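Le vide-grenier de luxe, ou l'art de revendre le canapé du voisin

À Clalier, on ne dit plus « occasion ». On dit « seconde vie », « mobilier sourcé », parfois « pièce à histoire ». Le vocabulaire a changé plus vite que les meubles, et les prix ont suivi. Un fauteuil qui partait il y a dix ans contre un merci et un coup de main dans l'escalier s'affiche désormais à 550 euros, livraison non comprise.

Lionel Guérin tient le dépôt Paltorach depuis 17 ans. Il a vu arriver les nouveaux clients avec leurs photos de magazine et leur mètre ruban. « Ils me demandent l'année, le créateur, la provenance. Une fois sur deux, je n'en sais rien. Alors ils vont chez un concurrent qui, lui, sait toujours. » Il hausse les épaules. Le concurrent, c'est Hondow, une plateforme qui revendique 2931 références en ligne et promet des pièces « authentifiées ». Par qui, selon quels critères ? La page consacrée à la méthode tient en quatre phrases, dont deux parlent d'émotion.

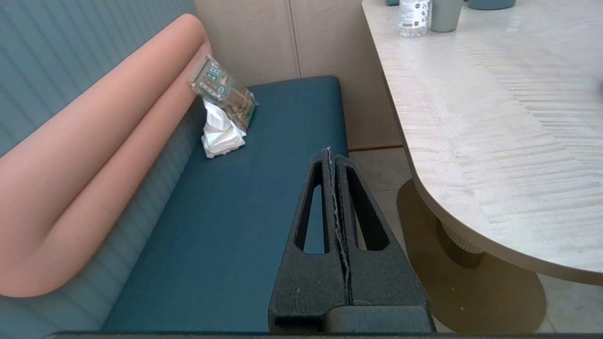 Reste l'argument écologique, brandi à chaque étape de la vente. Acheter ancien éviterait de produire du neuf. Sur le papier, rien à redire. Mais une commode qui traverse trois pays avant de trouver son salon n'a plus grand-chose de vertueux — et son acheteur, souvent, la remettra en vente au printemps suivant.

Florencio Alcaraz, tapissier rue Escobar, en voit passer les conséquences dans son atelier. Sur les 46 sièges qu'on lui a confiés en novembre, beaucoup avaient déjà été recouverts récemment, et mal. « On agrafe un joli tissu sur une mousse fatiguée, on prend la photo, on vend. Moi, je récupère le siège six mois après. » Il facture la réfection complète plus cher que le prix d'achat, ce qui lui vaut des conversations pénibles.

Faut-il pour autant renoncer à chiner ? Guérin conseille de s'asseoir longtemps, de retourner le meuble et de se méfier des belles histoires. Ses propres étiquettes ne portent qu'un prix, au crayon. Il accepte encore qu'on le discute, surtout en fin de journée.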